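Storkoncombe Sign Letters - font + cut file notes

README, last touched Tuesday, June 19, 2018. Ask Kylie Hapeta or Rangi McPhee if somethings missing.

What's in the folder
Rounded caps A to Z, 2 weights. Numbers not done yet. Cut files for each letter, face and outline as separate layers. Spacing table (Jamila's, use this one, not the old Baxter one).

Colors
Face, white rim, then outline in a stronger color. Outline goes on last. Keep the rim thin or the small sizes look chunky. Dark backing works best, padded is fine.
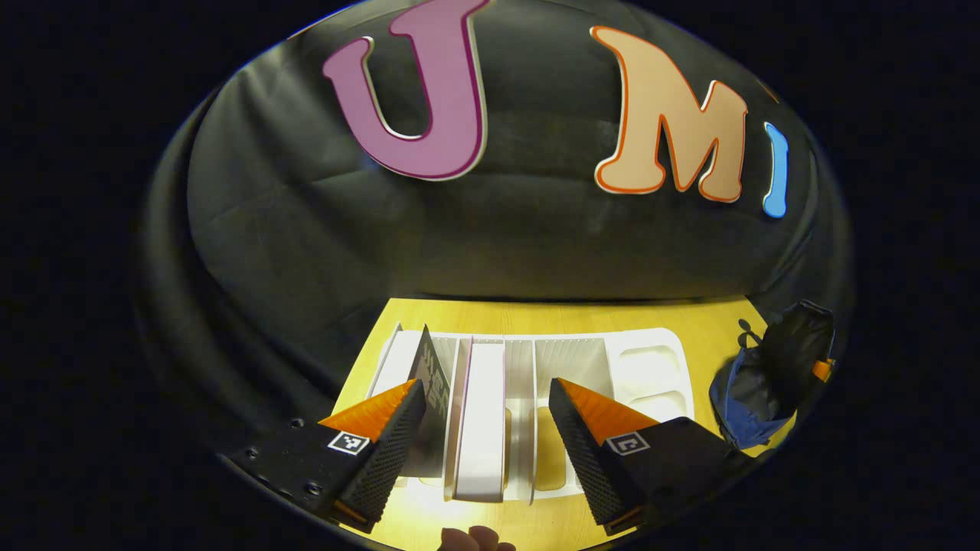
Printing and cutting
Scale in steps, don't drag the corners. Leave bleed on the outline layer only. Q and R still have a stray point on the inside curve, delete before cutting. Ashton is fixing.

Known problems
- M and W too wide next to I, kern by hand
- accents missing
- Gonmont export opens upside down, flip it

License
Free for school and club use. Anything for sale, email Shona Kingi frist.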